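Progress report to Florard, second period
Project: Kassa - teaching household tasks by hand
Date: 2023-02-18

It has been a full and rather happy few months since our November report, and I am glad to say that most of what we promised you then is either done or well on its way. I will try to keep this short, though those of you who have read my reports before will know how that usually goes!

The main piece of news is that we now have 731 complete demonstrations in hand. A demonstration, as we use the word, is one go at a task from start to finish, done by a person holding a pair of grippers, one in each hand, so that the robot can later learn from the way they moved. Our target for the whole grant is 3000, and I know that looks a long way off, but a good part of this period went on training people and on settling how each task should begin and end.
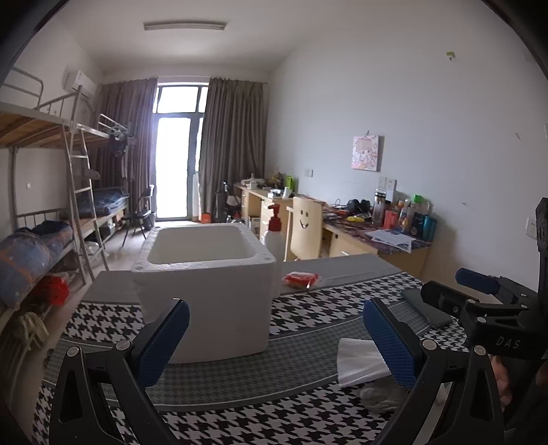
We have also changed our minds about how long a session ought to be. We started with very long ones, and the recordings from the last hour were noticeably clumsier than those from the first (tired wrists, mostly). Sessions are now shorter, with a proper break in the middle, and the people doing the work tell us they much prefer it.

Not everything has gone smoothly. We had to set aside 185 recordings in which the tracking of one hand drifted, and those are not counted in the total I gave earlier. Jometti, who look after the software for us, have found the fault and sent a fix - we are still testing it, and I would rather not promise anything until we have.

The first trial on the robot itself is planned with our partners at Duledmont. They have asked for 100 demonstrations of a single simple task, all done in the same manner, and we have begun on those.

Spending is within the budget you approved, apart from replacement finger pads, which wear out faster than we had allowed for. I should like to move a little money across from travel to cover them, if you are content with that, and will send the form separately.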